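Ticket 405 - Planow breaker trips when the kitchen counter is in use
Opened by: Braulio Galindo
Status: waiting on customer

6 July 2022

Hi Arif, me again! So I did the things you asked for and I have news, some good and some just confusing.

I moved the kettle over to the outlet by the fridge and left everything else where it was. The breaker held all through breakfast, then went again at lunch with just the counter outlets in use. The Planow panel logged it as code 18, same as the last six (I wrote them all down, they're in the notebook if you want them).
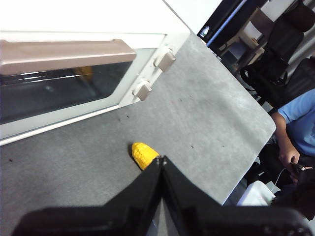
I also added up the watts like Cirilo told me to, and I think I get it now. The kettle is 1500 and the microwave isn't far behind, so if those two run together I'm way past 2000 on one 15 amp circuit. What I don't get is lunch - the kettle was on the other circuit by then, and the microwave was off.

One more thing, maybe nothing. The breaker itself got swapped in March by the Serrano guys, and I never had a trip before that. Could they have put in the wrong size?

I haven't opened the panel and I'm not going to, don't worry.

Reply from Arif Sembiring, Steltdale Support:
Thanks Braulio, good notes. Please leave the breaker off for now and send me the number printed on its switch. I've asked Crescencio Camacho to call you about a visit.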